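Collecting Simulated Demonstrations for the Whitlock Project

February 2022

Over the past month, most of my working hours have gone to the collection phase of Whitlock, the learning project I maintain under the Jurnham program. The goal for this phase is 400 accepted demonstrations, recorded in 12 simulated interiors. As of this writing, 200 have been accepted.

Each demonstration begins with a randomized starting pose and a short written instruction. The operator completes the task, and the recording is then reviewed before it enters the training set. Recordings with long idle periods are returned for a second attempt - a rule adopted after the first policy learned to wait.
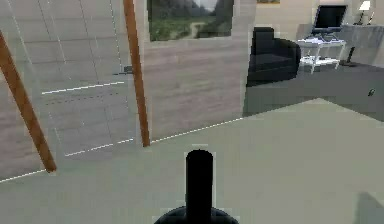
View from behind the gripper in one of the furnished interiors, with the armchair and desk in the room beyond.

Variation in the surroundings has received more attention than I had planned. An earlier set, Fonance, contained 700 demonstrations, all recorded in a single plain room. The resulting policy performed well there and poorly elsewhere. For Whitlock, furniture, wall finishes and lighting are therefore changed between interiors, while the task instructions remain the same.

Review continues to be the slowest step. I have begun using Wultetti, a small script of my own, to flag recordings in which the gripper leaves its permitted workspace. Flagged recordings are still examined by hand, and the final decision is logged with a short note.

Collection is scheduled to close in March. Two interiors have no accepted recordings yet and will be addressed first.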